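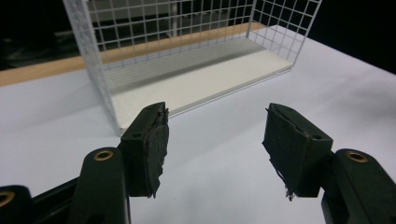

Consumer Claims and How to Read Them
Handout 5: Shelf life
Instructor: Olga Sotomayor

Most storage claims rest on a small test, and the test is usually kinder than your kitchen. Before you accept "keeps food fresh longer," ask what it was compared with. An open bowl is an easy thing to beat.

Terms for this unit
Best-by date: the maker's guess about quality. It says little about safety.
Shelf life: the time until a product fails a stated test. If no test is stated, the number means nothing.
Control: the sample that gets the ordinary treatment.

Case A. Groneck
The Groneck leaflet says its bins kept lettuce crisp "up to 100% longer." Read "up to" as a ceiling. One head of lettuce out of 34 could have reached it, and the leaflet would still be true. We are not told how the other heads did.

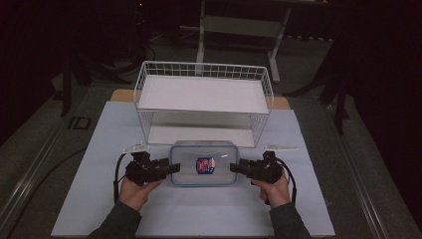 Case B. Fuverex
Fuverex asked 247 buyers whether they threw away less food. Most said yes. These people had just paid for the product, and they were asked to remember what they threw out before. Iulian Bratu's reading for this unit treats the survey as weak evidence. I would go further and give it no weight until somebody weighs the trash.

Airtight lids
A tight seal slows drying and keeps smells in. It does not kill anything. Bacteria that grow without air do fine in a sealed box, and a warm refrigerator undoes whatever the lid was doing. 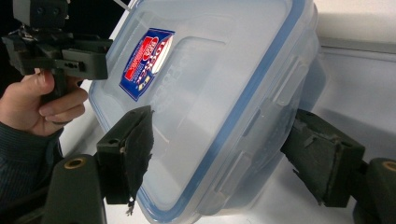 Fig. 1. Food storage container with a blue gasket around the lid.

For next time: read the Buseo label in the packet. Underline each claim that could be tested and write down what the control should be. Bring one page, typed.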